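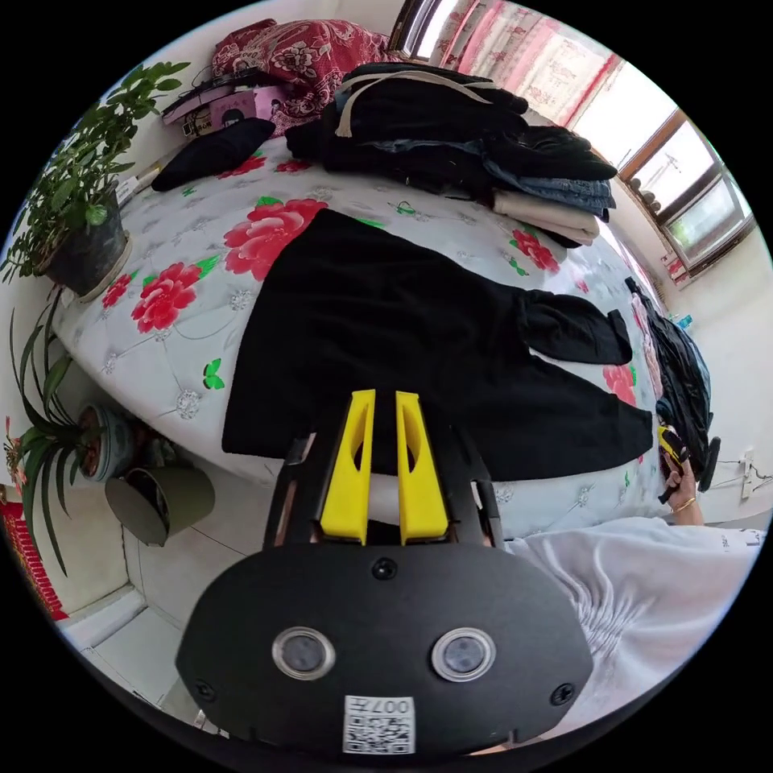 Ryan Dobson wrote in to ask why every folding guide on earth starts with a white shirt on a white table, when his own laundry is nearly all black and gets folded on the bed in bad light. He also wanted to know how you tell the front of a black long-sleeve top from the back without putting it on. Fair questions both. I own enough black clothing to staff a small orchestra, so let's do it his way.

What you need: a bed, a pile, and a bedspread that isn't black. Mine has red peonies the size of dinner plates, and I've stopped apologizing for it to visitors. A dark sleeve shows up beautifully against it. If your cover is navy or charcoal, throw a light towel down first or you'll be folding by feel.

Make the bed before you start. I resisted this for years on principle. Pull the cover flat and smooth out the big wrinkles, and shove any spare bedding up to the head end. Quilting is fine to fold on. Lumps are not, and neither is a cat.

Step 1. Find the front
Look for the neckline that dips lower. On most tops that's the front. If it's a crew neck and both sides look the same, feel for the label or the stitching where a label used to be. Printed labels wear off after a couple of years, and on those I put one stitch of gray thread inside the back of the neck. It takes a minute and saves you from wearing a sweater backward to the bank, as I did in October.

Step 2. Lay it face down
Hem toward you, neck toward the pillows. Pull the sleeves straight out to the sides and run your palms from the middle outward. With black cloth you can't see creases well, so trust your hands. This is also the moment to deal with lint. Once the thing is folded you'll only ever clean the top panel, and the rest will go out into the world looking like a sheepdog.

Step 3. Sleeves in
Fold one side in toward the middle, a third of the width or so, and bring its sleeve along. Then turn the sleeve down so it lies along the body, parallel to the edge you just made. Do the other side. You should have a long strip with no arms. If a cuff pokes out past the hem, double it back up.

Step 4. Up from the hem
Fold the hem up to the middle, then again to the collar. Heavy sweatshirts get one fold fewer, or you end up with a brick. Flip it over so the neckline faces up, which will matter on the day you want the one with the good collar and not the one you paint in.

Step 5. Build the pile properly
Jeans go low, folded in half lengthwise and then in thirds. Knits and tops go above them. Anything with a strap gets the strap tucked in, or it will take the whole stack with it when you pick it up. (I drape mine over the top and swear I'll get to it. I'm telling you what to do, not what I do.)

Fold edges all face the same way, toward whoever will be pulling things out. Stop when the pile leans. Two short piles survive the walk to the closet, and one tall one will make it as far as the door.

A few leftovers

Roscoe Escobedo swears by the Hamann folding board, a hinged plastic thing he brought over so I could be converted. It makes lovely rectangles. It also takes up as much bed as the laundry does, and it now lives behind his dryer.

Potted plants near the bed: fold at the other end. A sleeve swung out with enthusiasm will find a spider plant — and potting soil on black cotton sends you straight back to Step 2.

Faded blacks and true blacks look identical at night. Sort them by the window in the morning, before you put together an outfit in two shades of almost.

Socks get their own page, once I've found the other halves.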